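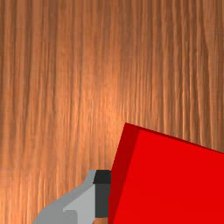
About Kerncombe

Kerncombe tries out grippers, arms, cameras and controllers for people who have to buy them and would rather not guess. We work out of the ground floor of an old seed warehouse in Meinecke, with good coffee, a bad elevator and more cable ties than any one company should own. If you've ever sat with three catalogs open and a deadline coming up, you already know why we started!

Our first customer was a small bakery supplier who needed a gripper that could pick up cardboard sleeves without crushing them. We borrowed two models, set them up on a folding table and spent a long weekend swapping fingertips back and forth. The report we wrote afterward was far too long (we've gotten a little better about that) but it got passed along to a neighbor, and then to the neighbor's cousin, and before long we had a waiting list and needed a real table.

These days most projects begin in simulation. We build a plain tabletop, put a colored cube on it and let the gripper models take turns, with the camera in close where the fingertip meets the cube. It's simple stuff, and we love it – a lot can be learned about finger shape and approach angle before anybody unpacks a crate. We've put 83 gripper setups through the cube test so far, and in our busiest month we logged 618 runs for a single customer who couldn't decide between two fingertip pads. They went with the narrower one.

After that we move over to the hardware benches. Somo is our name for the controller bench, where we run the same pick with different controllers and compare timing and how gently the fingers close. Ronico is the camera bench, and it's the one visitors always want to see, mostly on account of the lights. We test wrist cameras and overhead cameras there, under bright light, dim light and the awful late afternoon glare that comes in through our west windows.

There are 17 of us now. Some came from factory floors, some from software, and a few from jobs that had nothing to do with robots at all, and we're glad of every one of them. We don't sell equipment and we don't take commissions from the companies that do – when we tell you an arm is more than you need, you can go ahead and buy the smaller one.

Visitors are welcome most afternoons from 1 to 4, except in August, when we close for two weeks to repaint the floor and recalibrate everything. Bring along the part you're having trouble with, even if it's greasy or oddly shaped. Please ring the side bell, as the front one hasn't worked in years.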